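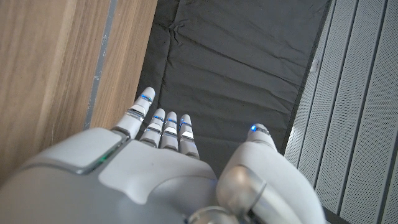 Spent most of today on the work table and did not get nearly as far as I wanted. The plan was to have it ready for the mending by lunch, and it was past four before I threaded a needle. The padded mat took up a lot of that. It's the dark gray one, and I have put it close to the edge of the wood, where I sit, and I still don't know if that is the right place for it. Farther back I have to reach, and my shoulder complains. Too close to the edge and I lean on it with my forearms and drag it. I moved it five or six times and then had to stop myself and make coffee.

4 March 2025, and I have had this room since the end of the winter sale at Zaltura, when I bought the chair and had no more excuses. Before that I did everything at the kitchen table in Riswood and put it all away again for supper. A lot of pins went into that floor. I like having a surface that stays as I left it, though I keep clearing it out of habit. Twice today I picked up the button jar to carry it to the cupboard and there was no reason to.

Dark gray was a compromise. I wanted a pale mat so I could see the needle if I put it down, and Jasmina said pale would look dirty in two weeks. She is right about dirt in general. What I had not thought about is that navy and black thread both disappear on it. I lost the end of a black thread three times this afternoon doing the lining of the long coat. I ended up putting a white dish towel down on top of the mat, so now I have a pale surface after all, and it wrinkles. Will look for a piece of white cotton that fits and maybe hem it.

The padding is good. I had been pressing small things on a folded towel, and the towel leaves its own pattern in wool if you press hard. I have not tried the iron on the mat and I am not going to until I find the paper that came with it. I think the paper is in the box with the lamp instructions. I looked in that box and found the lamp instructions, the spare key for the old bike lock, and a receipt for $27 worth of elastic.

Did the following, so I can remember where I am. Long coat, lining tacked back along one side, other side still open. Gray trousers, hem down and pinned, not sewn. The striped pillowcase is finished. The child's raincoat for Mrs. Wubshet I have only looked at. The zipper is fine, it's the tape next to it that has torn, and I think I can patch it from behind and save her the price of a new zipper. I told her the end of the week. I would rather hand it over early, but the patching tape has to come from Zarby and they are slow on the phone.

Called Zarby at two and got the recording. Called again at a quarter to three and got a young man who put me on hold to check the shelf. He came back and said they had the tape in black and clear. I asked for clear. He read me the order number, 2,726, and then read it again when I hadn't asked. It should be ready to pick up tomorrow after ten. I also asked about the big spools of gray thread, and he said they come in 500 yards and that they had plenty, so I will get two while I'm there. I go through more gray than anything else. Everyone's trousers are gray.

Jasmina Bošković came by with the sleeve board she has been promising me. It was her aunt's. The cover is scorched at the narrow end and she apologized for it, but I am going to re-cover it anyway. She stayed for coffee and sat in my chair, and then said the chair was too low for the table. I said it was the right height. After she left I put the flat cushion on it and sat down again and it was better. I will probably not tell her until she notices.

She wanted to know if I was going to charge people properly now that I have a room. I said I would think about it. I did think about it, while I was ironing, and got as far as deciding that hems should be one price whatever the fabric. Curtains are separate. The pair I did in January took two evenings and I asked for almost nothing, and the woman didn't blink, so she had been expecting to pay more. Wrote down $7 for a plain hem. Looked at it for a while. It can stay there until somebody objects.

I did the sums for the room, too. With the chair, the lamp, the shelf brackets and the paint it comes to $1,518, and I had told myself I would keep it under fifteen hundred. The eighteen over is the paint. I bought a second can because I thought the first wall looked thin, and then it dried and looked fine. The second can is under the stairs unopened and the store won't take it back because it was mixed.

Light was poor after three. The lamp is on the wrong side for me and throws the shadow of my hand right across the stitching. I could turn the whole table around, but then I would have my back to the door and I don't like that. Moving the lamp means an extension cord across the floor. I may try it with the cord run along the wall behind the shelf. Need to measure first. I think it is longer than it looks.

Supper was the rest of the bean soup with an egg in it. I ate it in the kitchen, at the table, with nothing else on the table, and that was strange. Afterward I went back in to do the trousers and only got one leg done. My eyes were tired and I had started making the stitches too long. Unpicked the last few inches and left it pinned.

For tomorrow:
Zarby after ten, tape and thread. Take the order number.
Find the paper for the mat.
Second leg of the trousers.
Measure along the wall for the lamp cord.
Call Mrs. Wubshet only if the tape is really there.
White cotton, check the bag in the hall closet first.

Rain started a little after nine. I shut the window in the work room and moved the coat off the sill side so it won't get damp. One more try with the mat while I was in there. I pushed it a couple of inches to the left and I think that's where it is staying.

Search this diary
Enter keywords
Go

Recent entries
The chair from Zaltura
One coat of paint or two
Curtains, second evening
Pins in the kitchen floor
What to do with odd buttons
Riswood in the snow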